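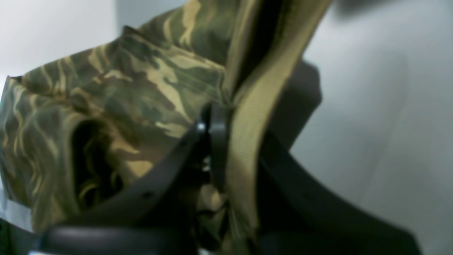

The clothing bank at Ruawai takes in coats, work pants, blankets and anything else made of cloth, and it has one person on the sorting table most mornings. She has been doing the job since the place opened and asked that her name be left out. We talked while she worked, starting at eight, before the drop-off door was unlocked.

Camouflage comes in all year, she said, but September is the heavy month. "People go through the closet before hunting season. They buy the new one and we get the old one."

She does not mind it. What slows her down is finding the edges. "With a plain blue shirt you see the collar right away. With camo the whole point is that you can't see where it stops. You pick up what you think is a sleeve and you've got the hem." Her method is to leave the pile where it lands, feel for a seam, and follow it until she reaches a corner or an opening. Only then does she lift.

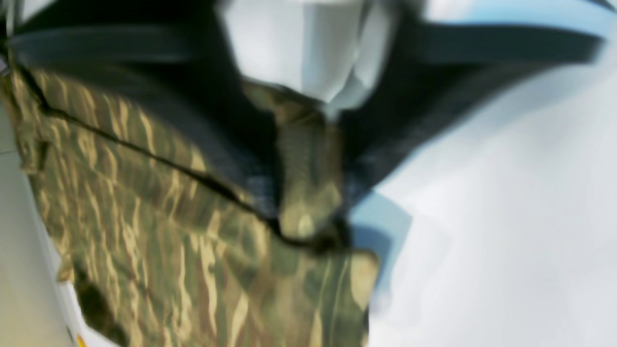
She keeps the table clear apart from the piece she is working on. A pale surface helps, she said. The first table they had was dark green, and she lost a glove liner on it for most of a week. The one she has now came from a print shop called Tesirley that was closing down. It is 128 inches long, and she had to have the legs raised so she wasn't bending all day.

I asked how she folds something that is large and won't lie flat. "You don't fight it. Pinch it in the middle, let the rest hang, and the weight takes most of the wrinkles out. Then lay it down and fold toward yourself." She folds in half, then in thirds, and stops there. Anything smaller springs open in the bin.

The bins are a sore subject. Ruawai used to buy them from Trallico, in a size that took 17 folded jackets. The new ones are deeper and narrower, and she would like the old ones back. "Whoever is on the bottom of that bin stays on the bottom until spring," she said. She has started standing the folded pieces on end, like files in a drawer, and says it works for everything but fleece.

Patterns get sorted too, though only loosely. Green goes with green and tan goes with tan. She tried doing it by the type of print for a while – woodland here, tiger stripe there – and gave it up. The people who come in looking for camo ask about size and whether the zipper works.

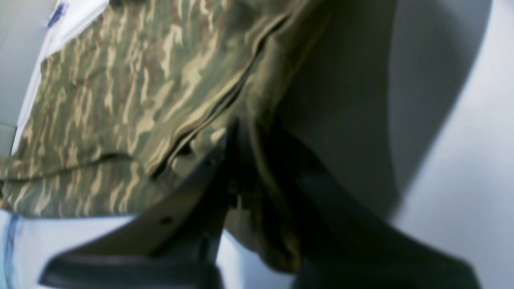

Interview and text by the Hinora Neighborhood Page

Repairs are done in the back, on two afternoons. She sets aside anything with an open seam or a missing button, as long as the cloth itself is sound. To check, she holds a section up to the window and looks for light coming through. Thin elbows are fine for a work coat. Thin knees are not, and those pieces get cut up for patches.

Last season she handled 256 camouflage pieces, which she knows from the tally sheet taped inside the cupboard door. She put 100 of them straight out on the racks. The others needed washing, mending or a decision.

"The decision ones are the worst," she said. "A big piece with no label, you don't know if it's a cover or a poncho or somebody's curtain. I put those on the end of the rack and people work it out for themselves."

At nine she unlocked the door and took in two bags from the step.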